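1/ Right, I've been promising this for ages. A thread on soup stock, and why I've gone completely daft for it this February. Put the kettle on, it's a long one!

2/ It began with my neighbour Inna Hladun, who handed me a jar of broth over the fence in Bernitz when I had a streaming cold. I drank it out of a mug, standing up in the hall with my coat still on. I have thought about that mug every day since.

3/ Her rule is that onions go in with their skins on. I'd been peeling mine for twenty years like a fool. The skins give you that deep gold colour, and all you have to do is rinse the grit off first.

4/ Carrot tops: yes, but only a few, they turn bitter. Celery leaves: yes, loads. Cabbage: please don't, your whole stairwell will know about it (sorry, Ute).

5/ I keep a bag in the freezer for scraps. Leek greens, mushroom stalks, parsley stems, the hard end of the cheese. When it won't close any more, it's stock day. Best day of the month!

6/ For a full bag I use 2,000 ml of cold water. COLD. Start it cold and bring it up slowly, and it stays lovely and clear. If you're using bones, skim off the grey foam in the first twenty minutes and then leave the poor thing alone.

7/ Don't let it boil hard. You want a bubble here, a bubble there. Ute Hollmann calls it "smiling" and I've never heard a better word for it.

8/ No salt until the end!! I salted at the start once, cooked it down by half and ended up with something you could have floated an egg in.

9/ Pans. You don't need a giant stockpot. An ordinary saucepan on the hob is fine for a small batch, and I make mine that way most weeks.

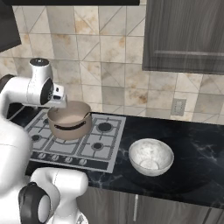 10/ Straining: a sieve with a clean tea towel in it. Don't squeeze the veg, however tempting it is. Let it drip while you do the crossword.

11/ I freeze mine in 400 ml tubs, the right amount for two bowls of barley soup. Leave a gap at the top or the lid pops off. Label them too, I once defrosted stewed apple for a risotto.

12/ Next I'm trying a smoky one with dried mushrooms and a bit of burnt onion. Tell me what goes in yours, I want all the odd family tricks!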